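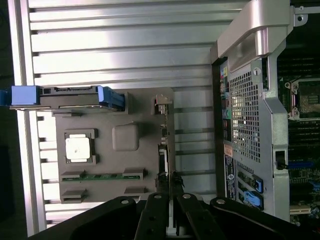
Gust front timing across the three stations, September entry. The question is whether the squall line that crossed on Monday can be timed from pressure alone at Durkach, where the wind vane is still sticking, or whether the Durkach record has to be dropped from the analysis. The old workstation is open on its side on the bench, with the grey tray and its bracketed chip lying on the ribbed metal, so all of the processing below was done on the office laptop with the older version of the scripts. Results should be the same. The plotting colours are not, so do not compare figures by colour with last month's.

Stations as before. Durkach is on the ridge, Plirier in the valley bottom by the pumping station, Mazurek on the edge of the airfield. Loggers at all three are Kirel units. Wind is logged as a 3-second gust and a 2-minute mean, pressure and temperature once a minute. The Mazurek clock was checked before the event and was good. Plirier's was checked afterwards, also good. Durkach was not checked at either end, see below.

What the record shows

Plirier has the cleanest signature. Pressure jumps first, then the wind shifts, then the temperature falls away. Peak gust 53 knots. Vane swings through 125 degrees between one mean and the next, and stays there until the rain has gone through. Rain starts after the peak gust. This is a textbook outflow passage and I have used it as the reference for the other two.

Mazurek is similar but untidy. There are two pressure rises with a dip between them, and the stronger gusts come with the second. I first put the double rise down to the sensor port, which has given trouble in gusty weather before (dynamic pressure across the inlet). The temperature trace has a matching double step though, and the thermometer has no reason to care about the port. I now think there were two outflow boundaries, the second catching up with the first somewhere west of the airfield. By Plirier they had merged, or the first one passed too weakly to register.

Durkach has a pressure jump and a temperature fall and nothing usable from the vane. The vane reads south-west before, during and after, including during the calm that evening when a spider could have moved it. Wind speed looks believable. The cups are separate from the vane and were replaced in spring.

Timing from pressure only

Method: take the steepest one-minute rise in each pressure trace and call that the passage. At Plirier this lands just ahead of the wind shift, by less than one mean interval. At Mazurek it picks the second rise, which agrees with the gusts. So pressure timing is good enough at both stations where it can be checked against wind.

At Durkach the method gives a clear single time. Fitting a straight front through all three then gives a direction of travel a little north of east and a speed on the slow side for that gust strength. Things which would explain a slow answer:

- Clock error at Durkach. If the logger is fast the front appears to arrive early there and the crossing is stretched out.
- The front is not straight. Very likely over a ridge and a valley, and three stations cannot tell us.
- Mazurek is timed on the second boundary and Durkach on the first. I had not thought of this until I wrote out the section above. It would act in the right direction.

Re-ran with the first rise at Mazurek. The speed goes up and the direction backs slightly. It is now more in line with the radar loop, in which the fine line can be followed for a few scans before it is lost in the rain echo. Radar is not independent proof here. The beam is well above the ground at Plirier and what it sees may be ahead of or behind the surface boundary.

Smoothing check

Tried a running mean on the pressure before looking for the steepest rise. A short window changes nothing. A longer one joins the two Mazurek rises into a single ramp and places the passage between them, where no instrument felt anything. Leave the pressure unsmoothed for this sort of event. The older summaries in the shared folder were all done with smoothing on – worth going back over any where Mazurek looks out of step. 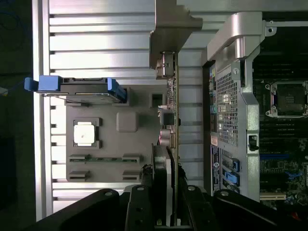 Decisions for now

Keep Durkach in for pressure and temperature, flag wind direction as bad from the start of the month. Keep both Mazurek passages in the table, marked A and B, and quote the front speed for each choice with no averaging of the two. Do not quote a speed to anyone outside until the Durkach clock has been read against a proper time source.

To do

- Durkach: read logger clock, note offset before resetting it. Free or replace the vane bearing. Take the long ladder, the short one does not reach the crossarm.
- Mazurek: photograph the pressure port and its orientation. Check for water in the tube.
- Plirier: nothing, except that the grass wants cutting under the thermometer screen.
- Look for earlier double rises at Mazurek in this summer's unsmoothed data.
- Ask the airfield for their own pressure trace. Theirs is indoors on a static vent and would settle the port question.

Rain totals not worked up yet. The Plirier gauge tipped so fast at the peak that it will be under-reading, and the correction curve is in the previous notebook.

Comments (3)

ridge_obs
On the Durkach clock: please write the offset down even if it is zero. Last time it was reset first and we lost the whole month.

station log
Agree with A and B. Could the table also carry the temperature step times? They are less sensitive to the port and you already have them.

valleygauge
Grass at Plirier cut. The correction curve stops short of the rate you had on Monday, so you will have to extend it or mark the total as a minimum. I would mark it as a minimum.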